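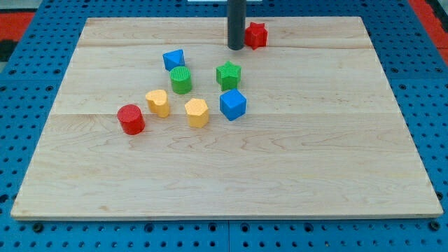 Holloway Learning Materials Library – Shape Block Desk

Shape blocks and boards: frequently asked questions

Share (3) | Comments (2)

These answers cover borrowing, sorting, cleaning and returning the plastic shape blocks and the wooden boards they are used on. For other loan items, see the general lending terms at the counter.

What shapes are in the blocks?

The shapes in use at the desk include stars, cylinders, cubes, hearts, triangular prisms and hexagonal prisms. Colors include red, blue, green and yellow. The same shape can occur in more than one color. There are red stars and green stars, for example, and red cylinders and green cylinders. Do not treat color as a guide to shape, or the reverse.

Is there a fixed number of blocks in a set?

No. Sets are made up to the request. The packing slip in the lid lists each block by color and shape, and the slip is the only record we check against on return. If the slip and the contents disagree when you open the set, write the difference on the slip and tell the desk before use.

What is the correct name for the triangular block?

Triangular prism. The slip abbreviates it to TRI. The six-sided block is a hexagonal prism (HEX). A cube is listed as CUB and a cylinder as CYL. Stars and hearts are written in full.

Some block tops are ridged or dotted. Is that wear?

No. Surface texture varies from block to block. A green cylinder may have fine ridges across the top and a yellow hexagonal prism may have fine dots. Wear shows as rounded corners, whitening along an edge or a chip at a star point. Blocks with a chip should be set aside and returned in the envelope marked "Damaged."

Can the blocks be stacked?

Yes, within limits. Cubes, cylinders and hexagonal prisms stack well on their flat ends. Stars and hearts will stand with the shape facing up and can carry a light block. A triangular prism laid on one of its sides has no flat top and should go last. Stack on the board, away from the rim.

How should the blocks be laid out for a sorting exercise?

Scatter them toward one side of the board and leave the rest of the surface clear for the sorted groups. Leave enough space between blocks for each to be picked up without disturbing the next. Sorting by shape is the usual first task, followed by sorting by color. Nevzat Yaman keeps the activity sheets and can supply either version.

What are the boards made of?

Light-colored wood, made up from long planks joined side by side. The seams are visible as faint lines running with the grain. A seam you can see but cannot feel is normal. A seam that catches a fingernail is not – report it, and do not sand it yourself.

The edges of my board are darker than the face. Does it need refinishing?

No. Slightly darker edges are acceptable. Refinishing is done only for splinters, open seams or a stain that affects use.

How do I clean the blocks?

Wash in warm water with a small amount of dish soap. Use a soft brush on textured tops. Rinse, then dry on a towel. Do not put them in a dishwasher or on a heater. Blocks must be fully dry before they go back in the Gorkon box, as the lid seals tightly.

How do I clean the board?

Wipe along the grain with a damp cloth and dry immediately. Do not soak the board or stand it in water. Avoid solvent wipes. Pencil marks come off with a white eraser.

How long is the loan period?

Two weeks. One renewal is possible if there is no request waiting. Ask before the due date.

What happens if a block is lost?

Write the color and shape on the slip. There is no charge for up to three lost blocks in a loan. Above that, replacement cost applies per block. Please do not substitute a block from another set – sizes differ slightly and mixed sets are hard to separate later.

Can I borrow blocks without a board?

Yes. Any flat, hard surface will do. Carpet and soft mats are unsuitable for stacking.

Who do I contact about a group loan?

Khanyisile Khumalo handles group loans and the January closure list. Give the number of sets, the pickup date and whether boards are needed.

This site uses cookies to remember your settings. Accept | Manage

Contact | © Holloway Learning Materials Library | Back to top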